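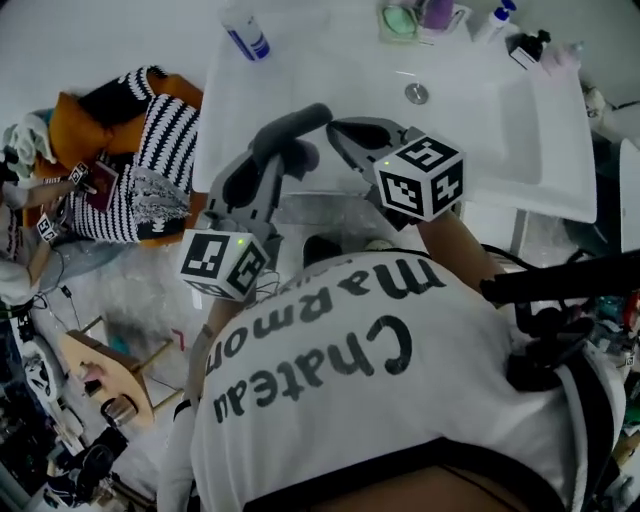

Figure 1. A hand-held gripper with its fingers spread over a sink.

4.2 Keeping the portfolio current

Most of the designers we talked with felt a little guilty about their own websites, and we came to feel for them. Of the 59 sites in our sample, 18 had gained no new project since the redesign. Grabner, who built the Plumelau theme and was kind enough to let us read her drafts, kept finished work in a folder called Status for months - screenshots, notes and all - before any of it went online. App work was the hardest to show, she told us, and a poster or a logo nearly always got posted first.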